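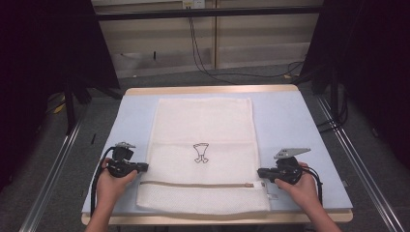 Josefina Saavedra wonders whether a second pair is worth having at all before the first has paid for itself, and I think that's where to start. She left that under my earlier post about hand-held grippers and I haven't got a good reply for her, so I'm putting the whole thing up.

We do small fabric jobs: mesh laundry bags, zips, folding, that sort of thing. The plan is to record people doing the work with a gripper in each hand, then use the recordings to train a pair of arms. I've been given a budget of 2,000 for the next stage and told to come back with a list. The Trilero quote for a second pair of grippers, with cables and one set of spare finger plates, comes to 3,164. Dola say they can do a pair for 1,000 but the fingers are fixed, so if one bends you send the whole thing back. Ilotach haven't answered my email.

Has anyone bought the cheap ones and kept them going for more than a few months? And is there anything I should be budgeting for that the sales people leave out? I don't much trust either quote.

Posted by mesh_and_zip

Elba Ledesma
Neither would I. Ask Trilero to break the 3,164 down line by line. When we did that with ours the grippers were a bit over half of it and the rest was "setup", a man on a video call for an afternoon reading us the manual. We got it taken off by asking. They will tell you it can't be done, and then it can.

On the fingers: zip pulls are small and fiddly and they are hard on the tips. People press down too much when they can't feel what they've got hold of. I would not buy anything with fixed fingers for zip work, whatever it costs. We pay 143 for a spare set and I keep two sets in the drawer, so put that in your list as a running cost. Our first budget had it down as a one-off and I had to go back and ask for more in December, which went down badly.

Other things missing from the quotes I've seen:

Cables. They hang off your hands all day and they get pulled. Ask what a replacement costs and whether it's a plug you can buy anywhere or one only they sell.

Bags. You will want plenty, and from different makers. If you train on a single kind of white mesh bag you'll have something that can do that bag. Anyone promising you more than that should be made to show it on one you bring along yourself.

People's time. This is the big one and it's never on the sheet. Somebody has to do the same zip over and over, and somebody has to go through the recordings afterwards and throw out the bad ones. Your wrists get tired too, so you won't get a full day out of one person.

As for Josefina's point, I'm with her. A second pair only helps if you've got a second person and a second table standing idle. Have you?

tk_pereyra_user
Pereyra rent them by the month. Never used the zip stuff but the rental was fine. Deposit is steep.

Josefina Saavedra
Since my name's come up. I wasn't being awkward, I've just seen this go wrong. We bought two pairs at once because the discount looked good, and the second sat in its box until the software had moved on and it needed updating before it would talk to anything.

I don't agree with Elba about the cheap ones, though. If all you need is to find out whether the idea works, 1,000 for something that lasts a season isn't daft. Get the return time in writing. Dola told us one thing on the phone and the paperwork said another.

What I'd want to know before spending a penny is what the arms are supposed to do at the end of it. Opening a zip on a flat bag is one job. Picking a bag out of a heap, turning it round and finding the zip is another, and I've yet to see a quote that says which one you're paying for. If your supplier goes vague when you ask, I'd keep the 2,000 where it is and carry on with the pair you have.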